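Módulo de manipulación doméstica de Wuvine: notas tras un mes de evaluación

Publicado en noviembre, en Banco de pruebas

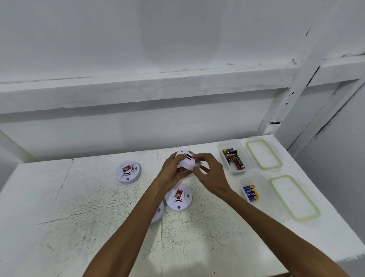
Qué se contrata

Wuvine vende el módulo como un servicio por suscripción para robots de dos brazos que ya estén instalados. No incluye hardware. Lo que llega es un paquete de tareas de mantenimiento del hogar, un editor de secuencias y un cupo mensual de demostraciones hechas por personas con las que la empresa ajusta las tareas a los objetos de cada cliente. Yo lo he probado sobre una plataforma Emeo de segunda mano, con las pinzas de serie y la cámara de cabeza sin modificar.

El plan básico cubre 20 tareas. El siguiente sube a 34 y añade soporte por correo. He usado el segundo.

La tarea elegida

De todo el catálogo me interesaba una sola: el cambio de pilas en detectores de humo. Es una tarea ingrata para un robot. La carcasa es blanca, redonda y casi simétrica, y sobre una mesa blanca el contraste es mínimo. En mis detectores la etiqueta roja de la cúpula es la única referencia cromática fuerte, y el botón oscuro próximo al borde sirve para deducir la orientación. Con luz uniforme el sistema se apoya en ambas cosas. Si se tapa la etiqueta con la mano, la estimación de giro empeora de forma clara.

La apertura exige sujetar el borde con dos manos y aplicar par sin deformar la carcasa. En las demostraciones cada persona lo resuelve a su manera, y Wuvine recomienda no unificar el gesto. Jamshid Esfahani, que lleva el soporte técnico de mi cuenta, me pidió además que no despejara la mesa entre una unidad y otra: el modelo tiene que aprender a trabajar con detectores vecinos, incluso parcialmente tapados.

Preparación del puesto

La documentación pide una superficie mate y recipientes transparentes sin tapa. La mía es una mesa de madera pintada, bastante gastada, y no he notado diferencia respecto al tablero nuevo que usé los primeros días. Los recipientes son dos envases de comida con las tapas al lado. En el editor cada uno se define como zona, con un nombre y una altura de borde. Conviene introducir la altura a mano — la medición automática falla con el plástico transparente.

Las pilas sueltas y cruzadas en un montón son el punto débil. El selector de agarre de Fusteck que viene integrado distingue bien los colores de la funda, pero se equivoca con las que quedan debajo de otra.

Resultados

Hice 113 ciclos en total. Los primeros 13 fueron de calibración y no los cuento. De los 100 restantes, la apertura de la carcasa se completó en 71 y la secuencia entera, con pila nueva y cierre, en 58. El fallo dominante es el cierre: el robot presenta la tapa con unos grados de error y fuerza el encaje. El control de par corta a tiempo y no he roto ninguna pieza.

Un ciclo correcto tarda más de 34 segundos por encima de lo que tardo yo. Para un domicilio da igual. Para un taller de revisión con muchas unidades, no.

Comparación con Venckus

Svatopluk Šimek me dejó acceso a su licencia de Venckus durante un sábado. La percepción es mejor, en especial con las pilas amontonadas, y el editor es peor: cualquier cambio de zona obliga a reiniciar la secuencia. Tampoco admite demostraciones propias en el plan equivalente. No tuve tiempo de hacer una serie comparable, así que no doy cifras.

Pegas menores

— El registro de par se exporta sin unidades. Son newton metro; lo confirmó Esfahani por correo.
— La traducción al español del editor llama «tapa» a la cúpula y también a la tapa del recipiente.
— Las demostraciones rechazadas consumen cupo igual que las aceptadas.

Voy a mantener la suscripción un trimestre más, a la espera de la actualización del cierre. Dorothy Holroyd me preguntó en la entrada anterior por los detectores con base atornillada al techo: el módulo no los contempla, solo trabaja con la unidad ya desmontada y sobre la mesa.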